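Courses > Furniture Finishing > Unit 6: Reading a Pale Tabletop

Unit 6 handout – Grain, light and surface checks

Before you sand or seal a pale top, find out which way the grain runs. Stand at one end, then at the side, and mark the direction on your worksheet with a pencil arrow. Grain often changes character across one board, so draw an arrow wherever it bends.

On light wood, reflections can hide fine grain. Note any bright patch and look at it again from a lower angle before you write it down as a pale spot in the wood. Do the same with gray areas, which may only be shadow. 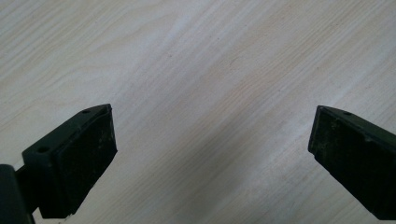

A student in the Tiscombe group asked whether the arrow should follow the widest bands or the fine streaks. Follow the streaks – they cover more of the top, and the wide bands tend to curve.

Sand by hand along the arrows. Stop before the bends and change direction in short strokes. Wipe off the dust and check the surface again under the side lamp.

Worksheets go in the Semwal tray by the end of the session.

Related handouts
Unit 5: Choosing an Abrasive
Unit 7: Clear Finishes on Light Wood
Billomham Bench Notes: Edges and Corners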